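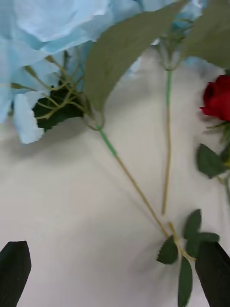
The gripper's two fingers, open, near the stems of the fake flowers.

How a Robot Learns to Pick Up a Flower

Picking up a flower is easy for most people. Your eyes find the stem, your fingers close on it, and your hand stops squeezing before anything breaks. A robot has to be taught each of those steps, and a flower is one of the harder things to teach with.

A box has flat sides and stays the same shape. A flower stem is thin, it bends, and it often lies across other stems. Leaves cover parts of it. When the robot pulls on one stem, a second one may come along with it. Engineers call this kind of mess "clutter."

The Mandagi project studies clutter using artificial flowers. Fake flowers can be picked up again and again without wilting, so every test can use the same ones.

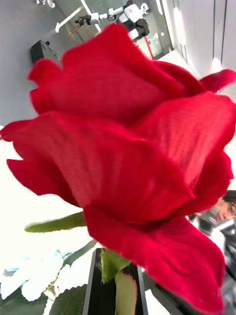

By Mawar Lau
Wistis Science Pages for Young Readers

Learning from examples

The method used in Mandagi is called imitation learning. To imitate means to copy. First, a person guides the gripper through the whole job: move to the flower, close on the stem, lift, carry, let go. One complete run is called a demonstration.

During each demonstration, a computer saves two kinds of information. One is the video from a small camera near the gripper. The other is a list of numbers that says where the gripper was and how far open its fingers were. The computer saves both many times each second, so every picture is matched with a movement.

The team recorded 1000 demonstrations. A computer program called Lotarex then studied them. Its task was to look at a picture and predict the movement that the person made next. At first its predictions were poor. Each time it was wrong, the program changed its own settings by a small amount and tried again. This step is called training.

Why the camera sits near the gripper

A camera on the ceiling sees the whole table, but a stem looks very thin from up there. A camera close to the fingers sees the stem much larger. There is a cost - when the gripper gets close to a big flower, the petals can fill most of the view and hide what is behind them. The program has to learn from those pictures too.

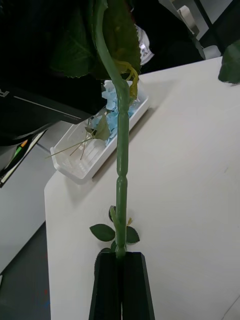
After training, the robot was tested without a person guiding it. The team ran 40 tries with single flowers and another 40 with flowers lying across each other. A try counted as a success only if the robot lifted the right stem and set it down in the right place.

The robot did better with single flowers. With crossed stems, it made 2 kinds of mistakes most often. It closed its fingers beside the stem and lifted nothing, or it picked up a neighboring stem as well.

Mistakes like these are useful data. They show which demonstrations are missing. The next set of recordings will include more crossed stems, and the same tests will be run again to see if the results change.

Words to know

Gripper: the part of a robot that holds things.
Demonstration: one complete example of a job.
Training: the step in which a program learns from examples.
Clutter: objects that touch, overlap, or hide each other.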